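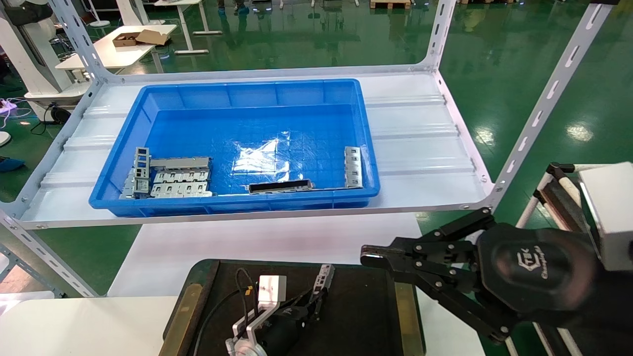 Page last changed: January (spare parts, loan terms, the paragraph on gloves)

Traverent Shelf-and-Tray Station
Club and class edition, from Zodport

Item: TR-Shelf
Level: second-year high school and up, or a first-year team with a patient coach
Availability: for sale or on loan by the semester

The Traverent is the station most teams meet on their first day of Trikorgate practice, and the one they complain about until spring. The task fits on an index card. Metal parts are in a tray, the tray is on a shelf, and your robot has to take out the part the judge names and put it on the mat. A child of four could do it. Your robot will need most of a semester.

We built it after several seasons of watching student teams pick up foam cubes. Foam cubes are lovely. They squash a little when you miss, they stay where you left them, and they teach a team that it has solved grasping. Then someone hands the same team a stamped rail lying across a perforated plate, and by the end of the afternoon the programmers are speaking to the mechanical group only through the coach.

What you get

The rack: white slotted steel angle with a ribbed metal shelf deck. It goes together with ordinary bolts and can be set at different heights, a freedom that students use once and regret. Please write down which slots you used. Write it on the rack, in marker. We have seen the notebook method and we have seen what happens to notebooks.

The tray: bright blue plastic with a ribbed rim and a grid molded into the floor. The grid looks like a gift to the vision people, right up to the moment a gray perforated part is lying on it. We were asked for a plain-floored tray and said no.

The parts set: gray sheet metal, all of it. You'll find a bracket with rectangular cutouts, a long rail, a flat plate that is mostly holes, and assorted narrow pieces with slots. They lean on each other and on the tray walls, and the rules let the judge lean them however the judge likes. All edges are deburred at the shop, and gloves are still required when handling parts by hand. Yes, for coaches too.

The mat: dark gray, sits on your own table. Replacements are cheap, for reasons that will become apparent.

What you don't get

Arms, grippers, a controller, or a table. The station works with whatever your program already has, and the club edition is laid out for teams running two arms, one reaching for the shelf and one working over the mat. Single-arm teams are welcome and are scored in their own bracket, where the mood is generally better.

We don't supply code either. There is a sheet of starter exercises by Fulgencio Chávez, who designed the parts set and has not yet apologized for the rail. The exercises begin with an empty tray and a robot that has to touch all of its corners. Teams skip this one. Teams come back to it.

How a round goes

A round lasts 5 minutes. The judge loads the tray, steps away, and reads out a part. The team may look at the tray through its cameras as long as it likes, and the clock will be running while it does. A clean pick and place scores full points. A part that reaches the mat after visiting the floor scores nothing, though there is usually applause.

Moving the tray is allowed. Moving the rack is a foul. Moving the rack without noticing is the same foul, and a popular one.

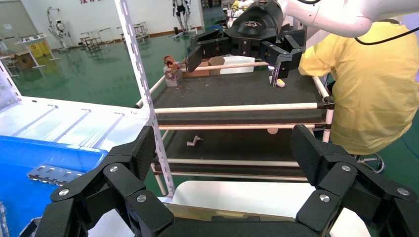

Which brings up the matter of uprights. The posts of the rack are in the way. They are in the way of the elbow, in the way of the wrist camera, and in the way of every straight line a student has ever drawn between a gripper and a tray. We get asked each season if we could sell a version with thinner posts, or with posts somewhere else, and Anayeli Cisneros, who answers our mail, has a reply saved for it. The reply is a drawing of a shelf with no posts, lying on the ground.

Plan the approach path before you tune the grip. Most teams do it the other way around and spend a month perfecting the last inch of a move the arm can't get to.

Some setup notes, in the order people write to us about them:

Bolt the rack finger-tight, put the empty tray on, square everything up, then tighten. Doing it in one pass gives you a rack with a lean and an argument.

Shiny floors and overhead lights will both show up in your camera feed. Practice in the room you'll compete in if you can. If you can't, practice with the lights on, then with half of them off, and try not to get attached to your threshold values.

Keep cables above the mat or strapped to the arm. A loop of cable on the mat is legal and will be picked up, with great confidence, by your robot.

Keep other projects off the practice table during a timed run. Toys and little boxes are excellent for warm-ups and we're fond of them. They are also much easier to detect than a gray bracket, and your robot knows it.

Specifications

Shelf load limit: 44 pounds, evenly spread
Trays supplied: 2
Assembly: two people, one wrench each
Parts finish: bare gray, please don't paint them (teams have tried orange)
Storage: parts nest in the tray, rack breaks down flat

Loan terms

Schools and clubs can borrow the station for a semester against a $70 deposit. The deposit comes back when the parts set does, complete. Bent parts are fine, as we keep a drawer of them for the advanced bracket. Missing parts are charged at cost. The narrow piece with the single slot is the one that goes missing, and it is nearly always inside the gripper's carrying case, so look there before you write.

Goes with

Manole fingertip pads, soft, sold by the pair. They help with the perforated strip and do nothing at all for the rail.

Traverent judge's cards, laminated, with part names in large type. The second printing spells "bracket" correctly.

Extra mat, dark gray.

Questions about rules go to the Trikorgate desk, and they mean it when they say to read the rule sheet first. Questions about the station come to us. If a part arrived bent, send a photo of it next to a ruler and say which tray it was in.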